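From: Obed Mensah
To: floor-automation list
Date: 7 September 2024
Subject: Re: Notes from the Skamembridge open day

Ieva Toom wrote:

> I couldn't get away for the Skamembridge open day and I gather three or
> four of you did. Could somebody write up what Zakaria had running? Satish
> Chettiar told me it was the best demo he's been to in years and that they
> are "basically done" with table clearing. We have 88 tables across the two
> Evusberg dining rooms and I am being asked whether to put anything in next
> year's budget for it. I'd like to hear from someone who is harder to please
> than Satish.
>
> Also, did anyone get a straight answer on price?
>
> Ieva

Ieva,

I suppose that's me. I was there from the opening until they started folding the chairs, and I stood through the cutlery session twice. I'm less excited than Satish. I don't think it was a bad day out, but "basically done" is a stretch and I'd want that phrase kept away from whoever signs your budget.

I've put this under headings so you can skip to the money.

1. The talk

Ayuba Zakaria opened with 30 minutes of slides. The pitch is the one you'll have read on their page: people do the job by hand with instrumented grippers, the recordings go into training, and the arm (they call it Irska) learns from those. No programming of waypoints, no fixtures. He was pleasant and he didn't dodge when Araba Yakubu asked him how many recordings it takes to teach one task. He said 200 for a first version. She asked how many for a version you'd leave alone in a room with the public and he said they were still finding out. Fair enough, but that was the answer I drove all that way for.

The slides had a success rate on them. It had no count of attempts under it and no note on what counted as a success. I asked. If the spoon ends up in the tray, it counts, even if it took three grabs and a nudge along the edge. I would not count that, and neither would your kitchen manager.

2. The hand-held session

This was the part I liked best and also the part that worried me. They had the recording work going on at a table dressed like somebody's dining room, with a checked and flowered cloth, a planter behind it and boxes and packages along the back. The grippers are black linkage things with ribbed blue pads on the fingers. The job was spoons and chopsticks and one long narrow metal tray.
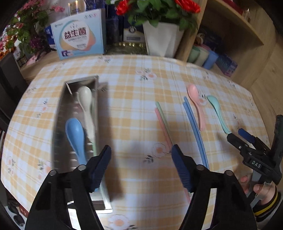 3. What I thought about the hand-held session

Good points first. The cloth is a busy one, plaid bands with flowers printed all over it, and a lot of demos I've been to used a plain white surface, so credit for that. The tray is shiny inside, and shiny metal is hard on cameras. They didn't pick the easy option there either.

Now the complaints. Look at how the pieces lie. The two blue chopsticks are close together, and the green and pink ones are almost side by side, and all of them slant down to the right. Apart from what's in the tray, you've got a good deal of open cloth for a finger to come down on. Nothing on that cloth looks like what comes back on a tray in Evusberg at the end of lunch. Where are the napkins? Where's the bowl with an inch of soup in it and a spoon sunk to the neck? I asked whether they record with dirty items and was told it was planned for November.

Second, the colors. Pink, blue, mint green, light green. Your cutlery is all steel, and I'd bet a steel spoon in a steel tray is a different problem. Nobody on the stand had tried it, or if they had they weren't saying.

Third, a person holding a gripper is still a person. The hand feels when a chopstick starts to roll and corrects for it. The pads get some of that into the recording, they say. Maybe so. I watched people do the job smoothly and that told me people are good at picking up chopsticks, which I knew.

4. The arm itself

Irska ran in the next room, behind a rope. I timed it at 15 minutes for one full session, with a reset in the middle. It handled spoons well. It was slow but it went for the handle and mostly got it. Chopsticks were shakier. Twice it closed on two at once, and once it dropped one on the floor, where it stayed until a staff member picked it up. The second session went better and had fewer chopsticks in it. Draw your own conclusion.

Satish left before that second session, by the way. I don't say that to be mean.

5. Price

No straight answer. "Depends on the site." I pushed and got "a pilot would be a conversation." Araba got a bit further and was told they'd want to record in the customer's own dining room first, with the customer's own staff holding the grippers. So put your staff hours in the sum before you put in the hardware.

6. What I'd do

I wouldn't budget for the arm. I might offer them one afternoon in the smaller dining room, after lunch, with nothing tidied up beforehand, and ask them to record there. If they say yes, you'll learn more than I did. Ask for the raw count of attempts in writing.

Araba took better notes than me on the safety questions and may want to correct some of this. I missed most of the Q&A because the coffee line was out the door.

Obed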